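Section 4: Running the bedroom demo on an open day

I wrote these steps after our October open day at Punstead, so they're in the order I do things myself.

1. Clear the bed of anything loose. Paper is fine if you want to show a pick-up - visitors love it! 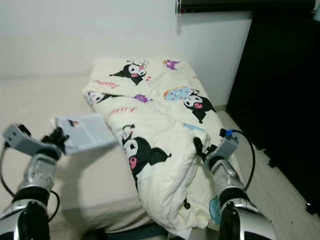
Fig. 4.1 Left gripper holding a printed sheet over the mattress

2. Keep everyone behind the tape, then bring both arms up over the bed. Check that the cables have room to swing.
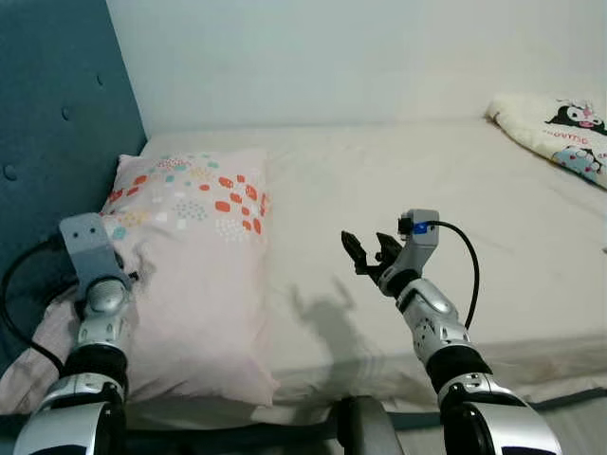
Fig. 4.2 Left arm on the pillow, right gripper open above the sheet

Caution: don't lean across to straighten the pillow while the arms are live. Ask Kanini Tanui to pause them first.

3. Put the wrist view on the big screen (input 39 on ours) and let people have a good look at the fingers.
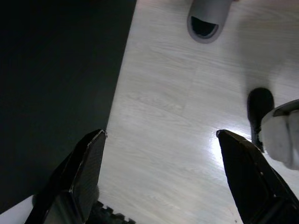
Fig. 4.3 Wrist view, fingers open

Note: glare can be a nuisance on shiny surfaces, so I turn the hall lights down a bit.

4. Park both arms before you take questions.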